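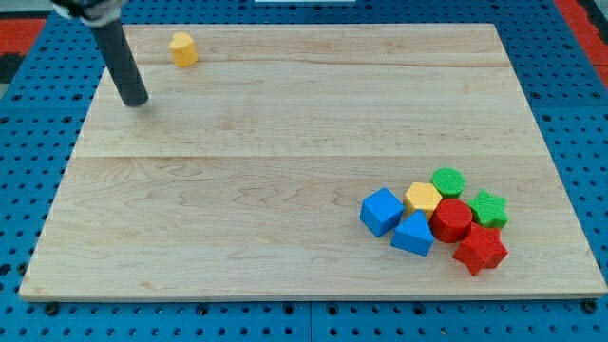

Teodora Berisha
Contributing editor, public health entries

7 min read

Home | Topics | Health Policy | Outbreaks | A to Z

School closure during influenza outbreaks

School closure is the temporary shutting of classrooms to slow the spread of influenza among children. It is one of the oldest measures in outbreak control and one of the hardest to judge. Supporters treat its value as settled. The record is thinner than that.

Types

A reactive closure follows a rise in absences or confirmed cases at a particular school. A proactive closure is ordered before many pupils are sick, usually across a district. The two are often lumped together in reports, which makes claims about "closures" hard to check.

Rationale

Children tend to catch flu easily and pass it on at home. Keeping them apart should cut the number of contacts. That assumes they stay apart, and many do not. Pupils sent home may gather at malls, at a neighbor's house or with grandparents, who face a higher risk of serious illness.

The Lirnier closure

A frequently cited case is the January closure in the Lirnier district, where schools stayed shut for 17 days. Of 1225 enrolled pupils, 315 had been reported absent with flu-like symptoms in the weeks before the order. During the closure the count of new reports fell to 191, and district officials credited the policy.

Radomir Đorđević, who reviewed the figures, disputed this. Reports came mainly from school nurses, and the nurses were not at work while the buildings were shut. Few absent pupils had been tested, so colds were probably counted as flu. Cases in the neighboring Roltow district, which kept its schools open, also dropped that month. Dragica Kovačević defended the closure on the grounds that it bought time for the local clinic, but gave no admission numbers.

Costs

Parents in hourly jobs lose pay, and some of them are nurses and aides whose absence strains hospitals. Children who rely on school meals may go without. These losses are seldom measured with the same care as case counts, and most published estimates leave out lost class time.

Timing

Models generally favor early closure. In practice, orders often come near the peak, when cases would be expected to fall anyway. Any drop that follows is weak evidence by itself.

Related entries
Absence reporting
Flu vaccination in schools
Isolation and quarantine
Sick leave policy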